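Gurano Robotics Course - Handout 7: Collecting folding demonstrations
Revised 18/06/2018

Read this before your group's session at the Lurndale site. The policy you train in Lab 8 will only be as good as the episodes you record now.

Each group records 200 episodes of the shirt task with the hand-held grippers. An episode starts with the shirt flat, sleeves out, and ends when the fold is finished and both grippers are clear of the fabric. Keep each one under 39 seconds. Groups in May ran longer and had to throw out almost 142 episodes. 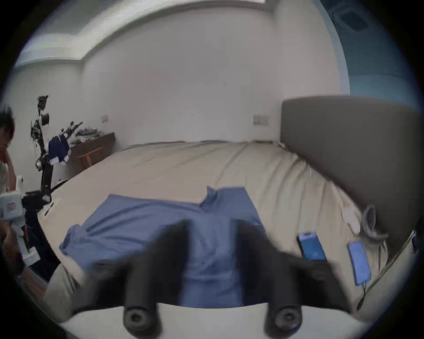
Work at a steady pace. Fast motion blurs the fingers in the wrist view, and the tracker loses frames when that happens. If you miss a grasp, open the fingers, back off and try again - do not stop the recording. Recoveries are useful data. Dropped tracking is not, so mark those episodes with a D in the log.

Change the starting position of the shirt every ten episodes. Small shifts and rotations are enough. Swap operators at the halfway point.

Upload to the Melance folder the same day, using the naming scheme from Handout 5. Check the file count before you leave.

For the write-up, read Ndlovu chapter 4 and answer:
What does your policy see that the operator did not use?
Which failures come from the data, and which from the controller?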